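Lina Ghanem
August 27, 2022

Thread on the Pumdale cement works sale, for people who asked me where it stands. 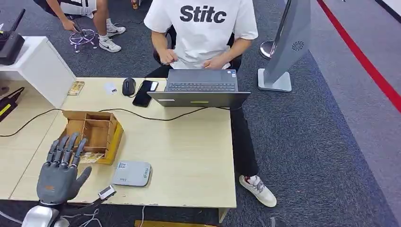 A cardboard organizer box on a desk.

1/ The state agreed in May to sell its stake in the Pumdale works to Akl. The price has not been published. The deposit was set at 27 percent, payable when the contract was signed.

2/ The contract was signed. The deposit was not paid in full. Akl says it sent the first part and is holding the rest until the land title is sorted out.

3/ The title problem is old. Part of the quarry sits on land the Cudidville council says it leased to the works and never sold. The sale papers list it as owned outright.

4/ Cultico, the losing bidder, has asked the court to cancel the sale and reopen bidding. Its case is that a buyer who misses the deposit has no contract. It doesn't mention the quarry at all.

5/ The privatization office has given Akl 3 extensions. I asked for the letters. I got two of them. The third is "being located."

6/ The works employed 600 people before the kilns were shut down. More than 100 are still on the books as security and maintenance. They were last paid in May.

7/ Severance for the others is supposed to come out of the sale money. With the deposit short, none of it has been released. The union wants it put in a separate account whoever ends up with the plant.

8/ A few of you asked if Akl can start production now. No. It has access to the offices and the packing hall. The kilns and the quarry stay with the state until the full price is paid.

9/ The judge wants written replies from both companies and the council before setting a hearing. The council has filed. Akl's lawyers say theirs is coming. Cultico asked for more time.

10/ If you worked at Pumdale and have a severance letter with a payment date on it, please message me. I'm trying to find out which dates people were given.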